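Trays and Tabletops, 15 February 2013

This page covers the sorting tables at Dradedari, where small parts get laid out before they go into boxes. I put it together for people who order trays from us and want to know how they look in use. Click any picture for the larger version.

**The long table**

The tabletop is pale beige. We tried a white one first and went back, as small clear parts were hard to find on it. The surface picks up specks and smudges by the end of a week and gets wiped down on Fridays.

The trays are black plastic with raised rims, in a large size and a smaller one. Both are the same style. The large one is the one most people ask for. 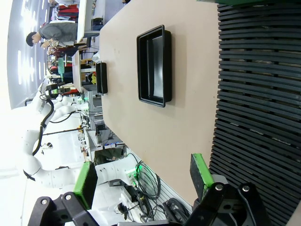
Valentina Herrera picked the black ones from the Mirnard catalog. She wanted a rim high enough to stop a washer from rolling off and a floor you could wipe with a dry cloth. The floor is a little glossy, so under the ceiling lights you may see some reflection. Matte trays were on offer too, but they held on to dust.

**Ordering**

Large trays come in cartons of 7. The smaller trays are sold one at a time. Orders over 100 trays ship from Dekker and take longer, so please plan for that if you need them by May.

**Care**

Warm water and dish soap. No solvents. Let the trays dry before stacking them, or they stick together.

More pictures of the packing shelves will go up when they are ready.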